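# About us

Gusetstead is an employment law practice above a bakery in Yeo. We act for employers and for employees, though never both in the same quarrel, and we have done so long enough to have seen several kinds of contract go out of fashion and come back under a new name.

We began as the employment desk of a larger firm in Grikesgate, which did mostly conveyancing and regarded us with the polite alarm people reserve for a relative who keeps bees. When it merged, we took the filing cabinets and left. There were 3 of us then. The cabinets are still here and one of them still opens.

## What we do

Most of our work is unglamorous. We read settlement agreements and tell you what clause nine means. We write redundancy procedures that a manager can follow without lying down afterwards. We advise on notice pay, restrictive covenants, flexible working requests and grievances, including the sort that start with a mug and end with a barrister.

We also go to the employment tribunal when we have to. A good many claims settle before that, often in the car park, and we would like it known that our advice on car parks is free.

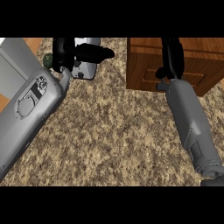
Settlement agreements make up the largest part of what comes through the door. If your employer has handed you one, you will need independent advice before it binds you, and the employer will usually offer something towards the fee. We'll tell you at the start whether that offer covers ours. Please bring the whole document – people do tend to leave the schedules on the kitchen table.

## How we charge

Fixed fees where we can, hourly where we can't. The first call lasts up to 37 minutes, a figure we arrived at by arguing, and costs nothing. We don't bill for reading your emails to find out whether you've sent us anything.

## Where to find us

The Yeo office is open from nine until half past five. We keep a smaller room in Mudville, by appointment, up a flight of stairs that we are sorry about; if stairs are a difficulty, tell us and we will see you in Yeo or come to you.

We close for a week in August. Limitation periods do not, so if you think you may have a claim, ring before then. The usual time limits are short and tribunals are not sentimental about them.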